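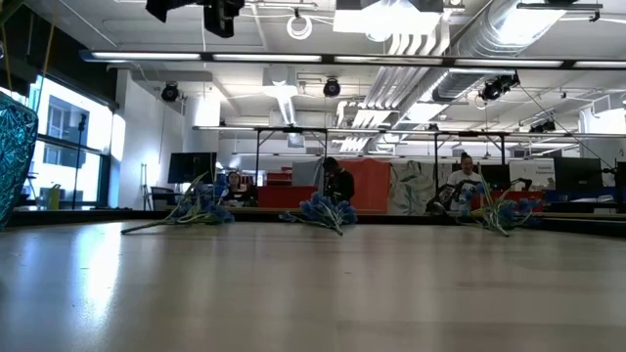

Keegan Sheehan reckons the stems are a harder lesson than the blooms, and after this stretch of work I've come around to that view. A bloom has some bulk to it. A stem slides, rolls and snags its neighbour, and the person steering has to feel their way through with only the hand controls to go by.

So, where are we at? In October we recorded 60 demonstrations of the flower task by remote control, all of them on the artificial blue flowers at Holtport. We kept 37 for training. The others had long pauses or a second grab at the same stem, and Inger Snorradóttir has set those aside in their own folder (they may turn out handy later for teaching the arm to recover from a miss!).

The best news this period is how fast new operators are picking it up. Wen-hsiung Hsiao had never driven an arm before and was making smooth, steady recordings after 28 minutes of practice. We've moved the Faltari practice sheet to the front of the training binder on the strength of that, and I'm really pleased with how it reads now. 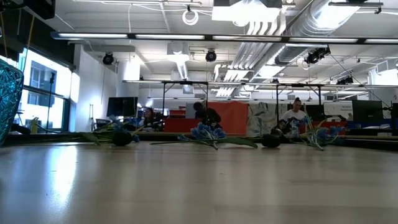

Do operators need to make the same movement every time? A bit of variety is better, as long as each one finishes the job cleanly and doesn't dawdle over the flower.

Spending is on track. We still owe Adby for 2 replacement hand controls, and the invoice should land in the next report. Ryszard Brzozowska has asked for a softer trigger spring on both, as the current ones tire your finger by mid-afternoon.

Next up is a fresh round of recordings with the flowers laid at odd angles and closer to each other. I can't wait to see how the arm copes with that.

Shayne Rutherford
McPhee project lead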